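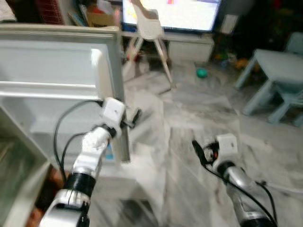
Drinks Table Returns to Hernon Family Room for Summer

Lidau, Tuesday, July 14, 2026 -- The family room at the Hernon center has its cold drinks table back for the summer. Parents and children can use it during all open hours, and there is no charge.

The service stopped in January when the kitchen was closed for repairs. Over the winter and spring, the room offered tap water only. Visits held up all the same, with 3,308 recorded in the first half of the year, compared with 3,152 in the same period last year.

Bottles are kept in the refrigerator and brought out to a folding table in the play area. Juice and water are both on offer. Families are asked to screw caps back on firmly before putting a bottle down, as most spills last summer came from bottles left open.

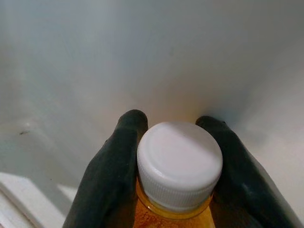

Seating and Cups

The light blue children's table and chairs stay where they were, a short reach from the drinks. The high chair is by the television and may be moved, but should go back when a family leaves. Drinking glasses are for adults. Cups for small children can be requested at the front desk.

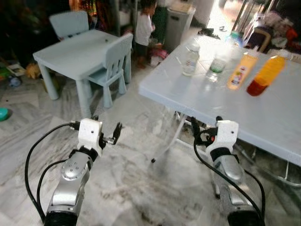 Water and juice-like drinks on the folding table, with the children's table and chairs at left.

Repairs to the kitchen cost roughly 2,000 dollars and were paid for by the Atinga fund, which also supports the reading room in Disow. A further 621 dollars was raised at the spring book sale and will go toward drinks through the end of the season.

Stickers on the steel front in the kitchen will be left in place for now -- the children like them.
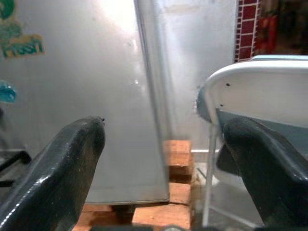
Stainless steel front with a "Fresh" sticker, near the brick-patterned wall.

The room is open every day except Sunday. Drinks are put away half an hour before closing.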